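Battery Life Testers Wanted for Phone Review Panel

Nolach is looking for people to join a paid phone testing panel that starts in August. We publish reviews and buying guides for phones and small tablets, and the panel supplies the everyday battery figures that go into them. You do not need a technical background. You need to use a phone a lot, keep a simple log, and be willing to carry a phone that may not be the one you would have picked.

We have 60 places. Applications opened on Monday, July 1, 2019, and will be read in the order they come in. We will stop taking them once the places are filled.

What the work is

Our in-house tests play a looped video with the screen at a fixed brightness until the phone shuts off. That gives a clean number, and it is useful for comparing one phone with another. It says less about a normal day, with a weak signal on the train, a map running in the car, two messaging apps and a camera that gets opened every half hour. The panel is how we cover that part.

Each tester gets a phone on loan for 9 weeks. During that time you use it as your main phone, with your own SIM card and your own apps. The logging app, Tekix, runs in the background and records battery level, screen time, signal strength and charging sessions. It does not record calls, messages, photos, browsing history or location. You can open it at any time and see everything it has stored.

Once a day you fill in a short form. It asks when you unplugged the phone, when you plugged it back in, whether it got warm enough to notice, and whether anything unusual happened, such as a long video call or a day spent on hotel wifi. Most people finish the form in a few minutes.

There are 3 fixed test days during the loan period. On those days we ask you to follow a set routine from morning to evening: charge to full overnight, set brightness as instructed, leave battery saver off, and do a list of ordinary tasks at set times. We send the dates well ahead. If one of them does not work for you, tell us and we will move it.
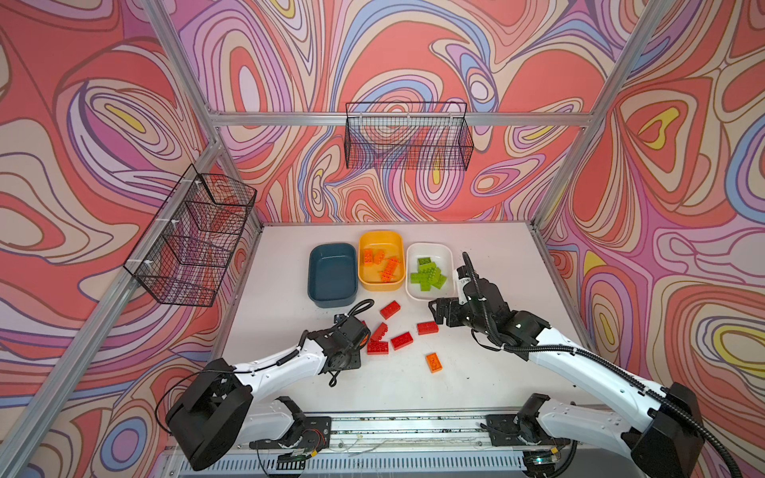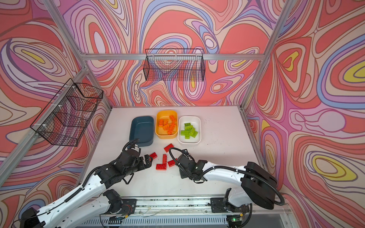
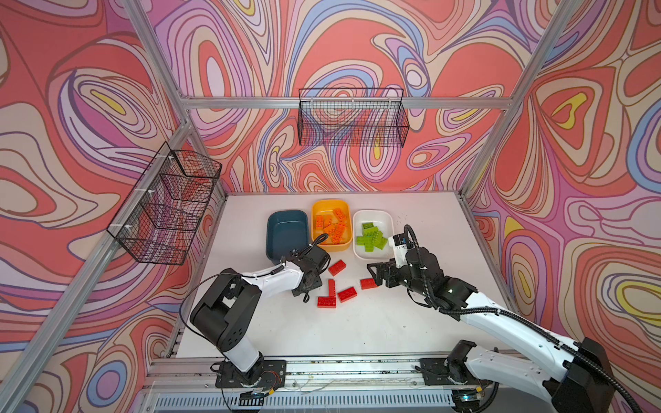
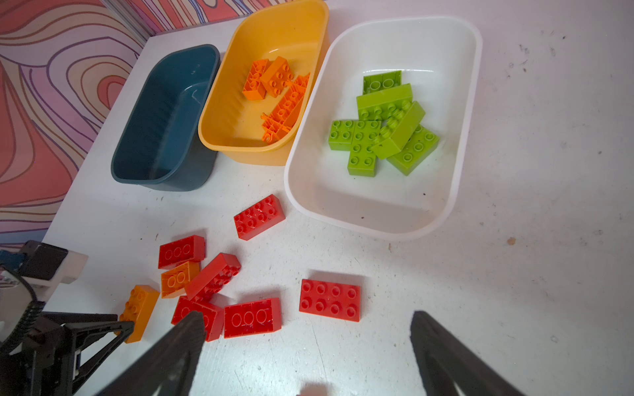 Who we are looking for

You should be 18 or older, live in the United States, and have used a smartphone as your main phone for at least a year. We want a mix of light, average and heavy users, so please do not overstate how much you use your phone in order to get in. Someone who makes two calls a day and reads the news at lunch is as welcome as someone who plays games all evening.

We especially need:

People who work outdoors or drive for a living
People in rural areas with patchy coverage
Night shift workers
People over 65
Anyone who uses a screen reader, a hearing aid connected over Bluetooth, or other accessibility features every day

Your current phone needs to be unlocked, or your carrier needs to let you move your SIM card to another device. If you are not sure, call your carrier before you apply. We lost several testers last time at this step and would like to avoid it.

You cannot take part if you or someone in your household works for a phone maker, a wireless carrier, or a company that sells phone accessories. This also covers contract work and paid social media posts.

Pay

Testers receive $158 for each completed fixed test day, paid by bank transfer or check within two weeks of the day itself. There is no separate payment for the daily forms, but you need to have filled in most of them to be eligible for the test day payments. A missed form here and there is fine.

This is occasional contract work and does not make you an employee of Nolach. You are responsible for any tax due. We will ask for the usual paperwork after you are accepted, not before, and we will never ask for bank details by phone or text message.

You do not keep the phone. At the end of the loan you erase it, put it in the prepaid box and drop it off. Normal wear is expected and you will not be charged for it. If the phone is lost, stolen or broken, let us know within two days. Loan phones are insured by us, and testers pay nothing for a first claim.

Confidentiality

Most loan phones are already on sale. A small number may be supplied before release, and those come with a separate agreement that says you will not post photos, benchmarks or opinions until a certain date. You can say on the application that you only want a phone that is already in stores. That does not affect your chances.

Data from the panel is stored under a tester number instead of your name. It is processed for us by Suteo, which does not receive your name or contact details. Published results are averages for each phone. If we would like to quote a comment from your form, we will ask first, and you can say no.

How to apply

Fill in the application form on our Jobs and Panels page. It asks for:

Your name, email address and state
The make and model of your current phone and how long you have had it
Your carrier
A rough outline of a normal weekday, including when you usually charge
The battery screen from your phone's settings, as a screenshot, for any recent full day

Please write the weekday outline in your own words. A few sentences is enough. We use it to sort people into light, average and heavy use, and a vague answer makes that hard.

Applicants we want to take further get a phone call of 15 minutes or so, mostly to check the carrier question and explain the test days. After that you will get an offer by email, usually within a week. Phones ship from our office in Thibodeaux, and someone has to sign for the package. If you are not home during the day, you can pick it up there or have it sent to a work address.

If you applied for an earlier panel and were not placed, you are welcome to apply again - please use the new form, as old applications have been deleted. Former testers can apply too, as long as their last loan phone has been returned.

Questions about the panel can be sent through the contact form with "battery panel" in the subject line. We answer on weekdays.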